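Primance Drawer Labels and Label Tape

Home / Storage & Sorting / Labels

Sold by the pack. In stock. Usually leaves our shop within 4 working days.

We have been selling small storage for a good long while now, and if there is one thing customers write to us about more than any other, it's labels. The drawers themselves hardly ever come up. People love their drawers! What they don't love is opening every single one of them to find the picture hooks, or peeling off a label that has gone brown and crispy and taken a strip of varnish with it. So when we had the chance to put our own name on a label, we took our time over it, and the Primance is what we ended up with.

It is a plain white label with a soft, slightly toothy surface that takes pencil, ballpoint and marker without smearing under your thumb. The corners are square. The back has a low-tack adhesive that grips finished wood, painted wood, tin and most plastics, and lets go again when you lift it slowly from one corner. We've had a pack of them on the workbench in the back since May and have moved every one at least twice (we can't seem to decide where the screws should live). 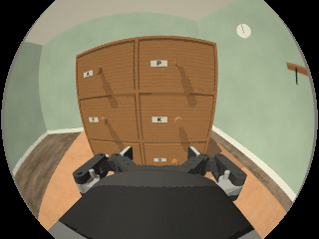 Choosing how to mark your drawers is half the fun, and we'd encourage you to sit down with a cup of something before you start sticking. Full words are lovely and clear, but they do get long, and a drawer called "odds and ends, mostly string" needs more room than most fronts can spare. A single letter, like the "P" on the upper right drawer of this cabinet, can be read from across a room and leaves plenty of bare wood to look at. Keep the label clear of the knob if you can, as a round knob throws a surprisingly long shadow when the light comes from the side, and small handwriting disappears into it. If you go the letter route, tape a key to the inside of a cupboard door until the family has learned it. Ours took the better part of a month.

What's in the pack

Each pack holds 80 labels on tear-off sheets, along with a little card of pre-printed capital letters to trace if your handwriting is anything like ours. The sheets are perforated, so you can tear off a single label and put the rest back in the sleeve. Please do keep the sleeve. It keeps the dust off, and dust is what spoils the stick on most labels, long before age does.

Sizes

Small: for spice drawers, sewing boxes and the little parts cabinets people hang in the garage. Room for a letter, a number or a very short word.

Medium: our best seller, and the one to get if you aren't sure. Fits nicely on a desktop cabinet or a card file.

Large: for toy chests, linen drawers and shelf edges. You can get two lines of writing on it, three if you're neat.

The large size is sold in the same pack count as the others, so it comes in a thicker sleeve. A few people have asked about a mixed pack. We would like to do one and are still working out how to price it fairly.

Colors

White only for now. We tried a cream and a pale green, and both looked handsome on the sheet and muddy on anything made of oak or pine. White stays white, and it shows up on dark wood and light wood alike.

Using them on grooved or textured fronts

This is the question we get most, so forgive us if we go on a bit. A label sticks only where it touches, and on a ribbed or grooved surface it touches the high spots and bridges over the low ones. It will hold for a while, but the edges may start to curl, especially in a kitchen. What works well for us is a strip of our Udon tape underneath. Udon is a thick, soft, double-sided tape (yes, it was named at lunchtime, and yes, it looks like a noodle when you pull it off the roll) that sinks into the grooves and gives the label a level bed to lie on. Cut the strip a hair shorter than the label so it doesn't peek out, press it down firmly, leave it overnight, and then lay your label on top.

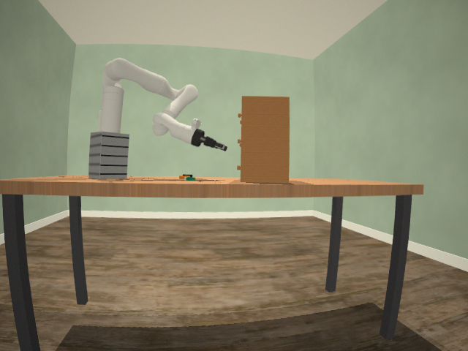 Udon comes in rolls of 14 feet, which goes a surprisingly long way when you're only cutting short strips. It will hold on to old varnish rather more firmly than the label does by itself, so try a bit on the back or underside of the furniture first. If it needs to come off, warm it with a hair dryer on the low setting and roll it away with your fingertip. A dab of cooking oil takes care of anything left behind.

A word about pens

We stock the Bralteck fine marker because it dries quickly on the Primance surface and doesn't feather. Pencil is good too, and it's what we would suggest for the first few weeks while you're still changing your mind. Gel pens are pretty but slow to dry, so give them a few minutes before you touch anything.

If you like a more finished look, the Nic Aodha brass label frames take our medium size with no trimming. They are fixed with two tiny pins, so they're a more lasting commitment, and we'd only put them on furniture you own and plan to keep.

Care

Wipe with a dry cloth. A barely damp one is fine on labels written in marker. Keep spray polish off them, please, as it creeps in under the edge and loosens the adhesive.

Prices

Primance labels, any size: $9 a pack
Udon tape, one roll: $4

Returns

Unopened packs can come back to us whenever you like. Opened ones too, if something is wrong with them; just drop us a line and tell us what happened, and tuck a spoiled label in the envelope so we can have a look at it.

You may also like

Nic Aodha brass label frames, medium
Bralteck fine marker, black
Cotton drawer liners, cut to length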